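The Shirt You Were Told to Wash Cold

By Saskia Hapeta
July

Last updated: Monday, 9.40am

Every few years the laundry advice changes, and we are all expected to feel guilty about the old way. This time it is cold water. Wash at 20 degrees, say the people who sell detergent, and your clothes will last longer, your bills will shrink and the planet will thank you. I have been washing at 40 since I left home, and I wanted to know what I'd been doing wrong.

The answer depends a good deal on who is selling what. Trindia, which makes a cold-wash liquid at twice the price of its ordinary one, sent me a leaflet with a graph on it. The graph had no numbers up the side. When I asked for them I was told they were "indicative".

I had better luck at Flodley, a small laundry that does hotel and restaurant work as well as the odd bag from the street. Diane Doucette runs it and has no time for leaflets. Cold is fine for a shirt you've sat in an office in, she told me. It won't shift cooking fat, it won't do much for towels, and if you never run a hot wash the machine itself begins to smell. She thinks most clothes are worn out by the dryer and by being washed when they didn't need it.

That last part is the bit the adverts leave out, for obvious reasons. A T-shirt worn for two hours over a clean vest can go back in the drawer. Airing costs nothing, so it has no marketing budget.

I tried it anyway. For 24 days I washed everything cold, with the Trindia liquid for half the loads and supermarket powder for the rest. The powder left white streaks on dark things. The liquid didn't, but nor did it touch the collar of a shirt I'm fond of, which came up grubby until I scrubbed it with a bar of soap. Colours looked the same to me at the end as they had at the start, and less than a month was never going to settle that.
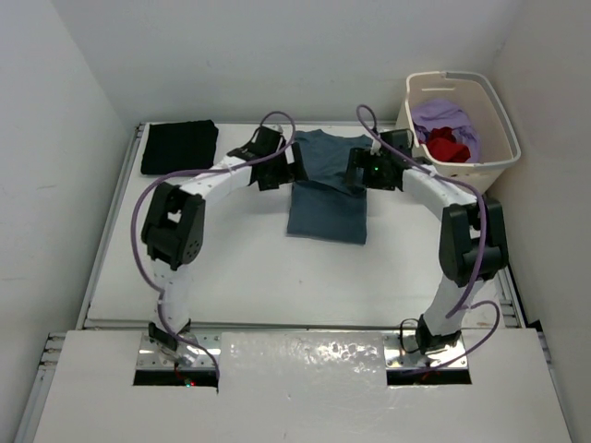 Rónán Dunne wrote to say that I was missing the point, that a plain cotton T-shirt will lose its shape at the shoulders from bad hanging long before the wash temperature matters, and that he dries all of his flat.

He may be right, though I haven't the floor space. What I've kept is fairly dull: cold for lightly worn things, 40 for the rest, a hot wash for towels, and the dryer only when it has rained all week. I've gone back to the cheap liquid.

COMMENTS

Chiyo Higuchi
Streaks from powder usually mean you've overfilled the drum. Try a smaller load before you blame the water.

Ataahua Rutherford
Ours is a hard water area and cold washing made the towels like cardboard. Back to 60 for those.

murkau934
Who wears a vest under a T-shirt in July?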